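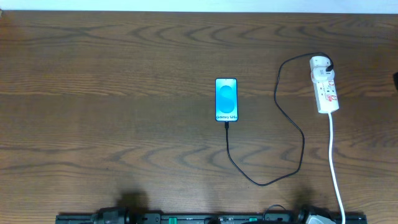
Le carton était arrivé juste avant midi et Su n'avait pas déjeuné. Un écran Gasuvstead, le vrai, dalle mate, pied réglable, celui dont elle parlait à table depuis novembre ! Elle l'avait posé sur le lit, faute de place, et elle tournait autour comme on tourne autour d'un gâteau.

« Tu l'ouvres ou tu l'épouses ? » demanda son frère depuis le couloir.

Elle l'ouvrit. Le polystyrène grinça, une odeur de plastique neuf envahit la chambre, et la dalle apparut sous son film, noire, immense, magnifique. Son vieux moniteur, hérité du bureau de leur père, affichait depuis deux ans une ligne verte en plein milieu, qu'elle avait fini par ne plus voir. Elle le débrancha presque tendrement et le mit par terre, face au mur.

Puis il fallut trouver le bon câble. La boîte en contenait un, trop court (évidemment), et le tiroir du bas en vomit toute une famille, emmêlée depuis des années. Elle en essaya un, puis un autre. Rien. Le voyant du pied clignotait en orange, deux fois, pause, deux fois. Le manuel appelait cela « état 16 » et renvoyait à la page 104, où il était écrit de consulter un revendeur agréé.

« Un revendeur agréé, répéta Su. J'ai monté cette machine toute seule, moi ! »

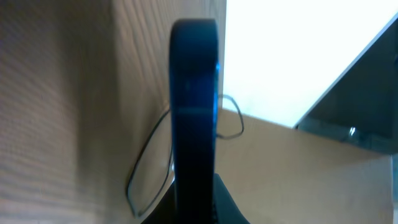
Erhan Tuncer
Auteur de nouvelles, chroniqueur pour la revue Fokivero
Publié le 23/8/23

Elle descendit quand même. La boutique Flenow occupait le rez-de-chaussée de l'immeuble d'en face, entre un pressing et une boulangerie, et l'homme qui la tenait vendait de tout à condition que cela s'allume. Il écouta l'histoire du voyant orange les yeux brillants, avec la joie d'un médecin de campagne à qui l'on amène enfin une maladie rare.

« Deux fois, pause, deux fois ? Oh, mais c'est superbe, ça ! Il attend son code. »

« Quel code ? »

« Les premières séries en demandaient un, pour le mode magasin. On appuie longtemps sur le bouton de gauche et on le compose avec celui de droite. Trois mille cent quarante-quatre. Enfin, 3144, chiffre par chiffre, sinon vous y passez la nuit. »

Su remonta l'escalier en courant, le numéro sur les lèvres, et bouscula la voisine du deuxième sans cesser de le réciter. 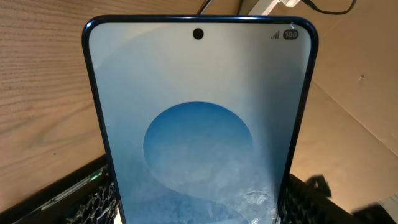 Trois pressions. Une. Quatre. Au dernier chiffre, elle se trompa, jura, recommença depuis le début avec une lenteur de démineur. Son frère était entré, il tenait le carton vide contre lui et ne disait plus rien.

Le voyant passa au blanc. La dalle s'éclaira d'un coup, d'un bord à l'autre, et le bureau de Su apparut, le même fond de montagne qu'elle avait depuis toujours. Sauf qu'au pied de la montagne, il y avait un lac. Elle s'approcha. Un lac, avec une barque, là où elle n'avait jamais connu qu'un trait vert.

« Il y avait une barque ? » fit son frère.

« Attends, pousse-toi, je crois qu'il y a quelqu'un dedans ! »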